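Visit Report: Two-Arm Packing Cell, Itwood Demonstration Center, Ilesgate

Last updated: January

The purchasing and operations staff of the Woresport Food Cooperative visited the Itwood demonstration center in Ilesgate to review a two-arm tabletop packing cell offered on lease. The visit was arranged after the cooperative's autumn planning round, in which mixed snack boxes were named as the line with the greatest shortage of hands. This report records what the party was shown, what was asked, and what remains to be settled before a trial can be recommended.

Arrival and introduction

The center occupies the ground floor of the former Ozoliņš bakery works, a short walk from the Ilesgate bus terminal. Parking is limited and must be reserved. Visitors sign in at the side entrance on the loading dock, as the front doors are used by the tenants upstairs. The session began at 9:30 a.m. with a talk by the Itwood sales engineering staff on the company's leasing terms and support arrangements.

Itwood does not sell the cell outright. Customers pay a monthly fee that covers the two arms, the grippers, the mounting rail, the control computer and software updates. Replacement of worn gripper fingers is included for the first year and billed after that. The minimum lease is 16 months. The company stated that a customer may return the cell early on payment of two further monthly fees, provided that no modifications have been made to the rail. The party asked for this in writing, and a draft clause was received before the close of the visit.

Our interest is in small orders. The cooperative fills gift and lunch boxes that change in content from one week to the next, and the fixed machinery offered to us in the past has required retooling for each change. Itwood's proposal is that an operator teaches the arms a new item by guiding them through the pick a number of times. The company recommends 20 guided picks for each new item. Staff with no background in automation are said to be able to do this after one day of instruction, although the party had no means of confirming the claim during a single morning.

Demonstration

The cell was shown on an ordinary table in the second workroom. The task was the collection of small wrapped goods from the tabletop and their placement in a basket. The party stood behind a marked line on the floor while the arms were in motion and was permitted to approach when they were held still.

The first run used boxed goods of regular shape. These were handled without difficulty, at a pace noticeably slower than that of an experienced packer. The sales engineering staff described the speed as a cautious setting chosen for visitors. We asked to see the normal working speed, and the request was granted for the second run. The difference was clear, but the cell would still fall behind our own tables on simple items. Its value to us would lie in the evening hours, when the tables are not staffed.

The third run was of greater interest, as it used soft packets and wrapped bars of the kind we pack ourselves. Flexible packaging is difficult for many machines, as the edges fold and the contents shift. One packet was dropped and retrieved on the next attempt. A bar was gripped near its end and swung somewhat on the way to the basket. No wrapper was torn. Staff explained that the grip force can be set separately for each item and that chips and other fragile goods should be taught at the lowest setting.
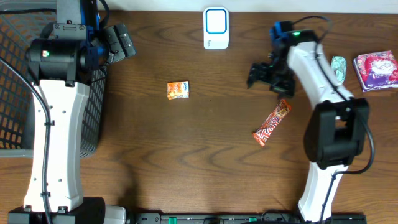

The packing cell at Itwood, with wrapped snacks on the table between the two arms.

Several members of the party commented on the small space required. The rail lies along the operator's side of the table, and a cable is clipped along the left arm. Our own tables at Woresport are deeper than the one used at Ilesgate, and the reach to the far edge will need to be measured before any order is placed. Cleaning was also discussed. The arms may be wiped down with a damp cloth, but the cell is not suitable for washdown areas, and it could therefore be used only for goods that arrive already wrapped.

Questions outstanding

Noise was low enough for conversation at normal volume. On safety, Itwood supplies a general assessment and expects each customer to complete one for its own site. The cooperative's insurer has been asked whether this is sufficient. The party also raised the matter of service calls. The company's stated response time is five working days, and we consider this too long for the holiday season. A faster tier exists, but the price was not available on the day.

Recommendation

The party recommends that a single cell be requested for a trial at the Woresport packing room, limited to wrapped snack items, once the insurer has replied and the service price has been received. No lease should be signed on the basis of the demonstration alone. The opinion of the evening shift should be sought before the position of the table is fixed.

Shared 5 times | 3 comments

Comments

packingroom_evenings
Please measure by the north wall as well as the south. The outlets on the south side are already full.

R. at Woresport
Thank you for the report. Did they say whether the taught items can be copied to a second cell, or would each one have to be taught again? We would want to know that before agreeing to 16 months.

dockside reader
We visited in the fall and were given the same answer on service calls. Ask for the price of the faster tier in writing. Ours took about 2 weeks to arrive.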